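Bustholm review (PC) - rough around the edges, still playing it

15 April 2023

Ok quick one, I have a train to catch and this has been sitting half written in drafts since February. Bustholm is a city defense game. You get a walled port, a bad road in, and something comes down that road every night. Build by day, shoot by night, fix the hole in the wall, go again. Made by Bratovholm, their second game after Plostisberg, which I liked a lot and finished twice.

I have 41 hours in. Mostly on Normal, a few on Hard, then back to Normal with my tail between my legs.

First things first, the shooting. Good. Really good. You can leave the overhead view at any time and drop into a single tower and aim it yourself, and the switch is quick, no loading, a sort of swoop and you're there. The ballista kicks. The tar pots wobble in the air like they should. Plostisberg had this stiff, floaty aiming where every bolt felt the same and you learned to let the computer do it. In Bustholm I almost never let the computer do it. Night six on the second map, one tower left on the east side, low on bolts, picking off the ladder carriers one at a time. Best ten minutes I've had in a strategy game this year.

Building is more mixed. Walls snap to each other fine on flat ground. On slopes, forget it. You'll get a gap, and the gap looks closed from above, and then at night the whole crowd walks through it. There is an overlay that shows gaps in red (hold Tab) but the tutorial doesn't mention it, I found it by leaning on the keyboard. Also you can't rotate gates once they're placed. You have to knock it down and pay again. Full price. Why.

Roads matter more than you'd think. Your repair crews only move fast on stone roads, and stone is the thing you never have. So there's this constant pull between a wall that's thick and a wall that gets fixed. I like that a lot. Took me a while to see it, my first three cities were all wall and no road and they all fell the same way.

Economy is simple. Fish, wood, stone, coin. Coin is the weak one. Past the midpoint of any map I was sitting at the cap of 784 with nothing to spend it on, and the cap itself is weird, who picks that. The market sells the same stuff on night two and night twenty. Would have been nice to be able to hire people or bribe somebody or anything.
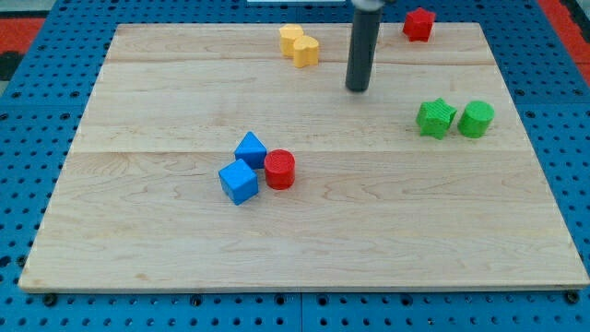

Plastic shapes spread out on a wooden board.

Campaign next. Five maps, a loose story about a harbor family who owe money to the wrong people. It's told through letters between nights. Writing is fine, a bit dry, some of it is funny. I skipped a few near the end and don't feel I missed much. The maps are the real draw. The third, Chaiyaporn, is a river town with water on three sides and the attackers come by boat, and everything you learned about roads and gates goes out the window. You're placing chains across the river and timing when to raise them. Fantastic map. Also the map where my game crashed four times, so save by hand before each night. Autosave only kicks in at dawn.

Fifth map is a slog. Too big, too many fronts, and the drop-in aiming that makes the game so good gets lost when there are six things on fire at opposite ends of town. I finished it by turning the speed down to half and just grinding. Not a great way to go out.

Endless mode is where the hours went. You pick a map, pick some modifiers (fog, no stone, double night length, that sort of thing) and see how long you hold. There are over 400 modifiers listed in the menu, which sounds great till you notice a lot of them are the same thing with a bigger number. Still plenty that change how you play. No-ladders is a nice gentle one for a podcast evening. Fog plus long nights is nasty, I've never got past night nine.

Performance. My PC is middle of the road and a few years old. Held up ok on High untill the big crowds show up, then it drops hard. Turning crowd shadows off fixed most of it and I couldn't see the difference. Leave everything else up, the lighting at dusk is lovely and you'd be sad without it. Load times are short. Alt-tabbing is risky, came back to a black screen more than once.

Controller support exists. Wouldn't bother. Aiming is nice on a stick but placing walls is misery and the build wheel has two rings that look identical. Mouse and keyboard for this one.

Sound: great thumps, great horns, decent music that loops too soon. The villagers have maybe a dozen lines between them and you will hear "mind the wall" in your sleep. There's a slider just for villager voices. Use it.

Stuff I want patched, in no order:
Gates that rotate.
Gap overlay on by default.
The Chaiyaporn crash.
Something to spend coin on.
Undo button in build mode, please, I have misclicked so many towers into the sea.
Text size. It's tiny on a tv and the option for it only changes the menus.

No multiplayer, if that matters to you. Doesn't to me. There's a leaderboard for endless, which I look at and close again.

Is it better than Plostisberg? Moment to moment, yes, easily. As a whole package I'm not so sure. Plostisberg was smaller and tidier and it ended at the right time. Bustholm has higher highs and then it has that fifth map. If you haven't played either one, start with this anyway, the aiming alone makes the older game hard to go to after.

Price is on the high side for a game with this many loose screws. If you're patient, wait for a sale or a couple of patches. If you like defending a wall at two in the morning with one working ballista, you probably own it already. I've still got Hard to get through, and an achievment for holding 100 nights in endless that I'm never going to see.

Score: 7 out of 10. Could be an 8 with the crash gone.

Good: aiming, river map, dusk lighting, short loads
Bad: slopes, gates, coin, last map, crashes
Played on: PC, mouse and keyboard, campaign finished on Normal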